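Water use in shared student housing: project report
July 15, 2022

1. Background

Our group studied how much water is used in the bathrooms of Wekley, a residence with 136 tenants. The building pays one bill for all units, so a tenant does not see his or her own consumption. We wanted to know if a simple weekly notice can change the habits.
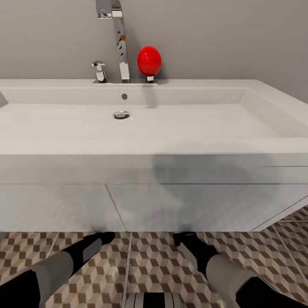 We chose two floors for the study. The tenants of the first floor received a notice with the litres used in the previous week, and the tenants of the second floor received nothing. The readings came from Heseo meters, which we borrowed from the faculty.

2. Results

After six weeks the floor with the notices used less water, but the difference was smaller than we expected. In the interviews, most tenants told us that they read the notice only in the beginning. Several of them did not know what a normal number of litres is.

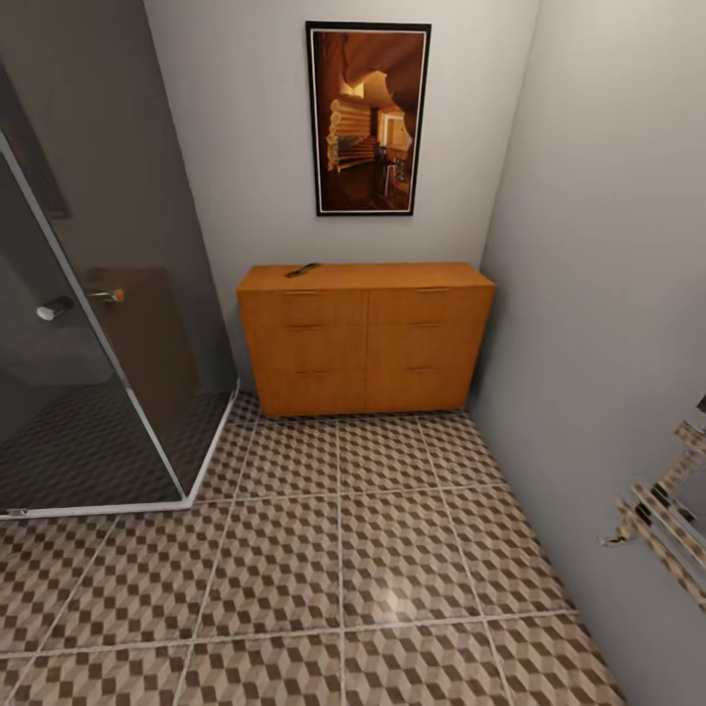 The length of the shower was the habit that tenants found hardest to change. Brushing teeth with the tap closed was easier for them.

3. Limitations

One meter stopped for three days in July and we had to leave out these readings. Also, some tenants went home after their exams, and our calculation does not correct for this.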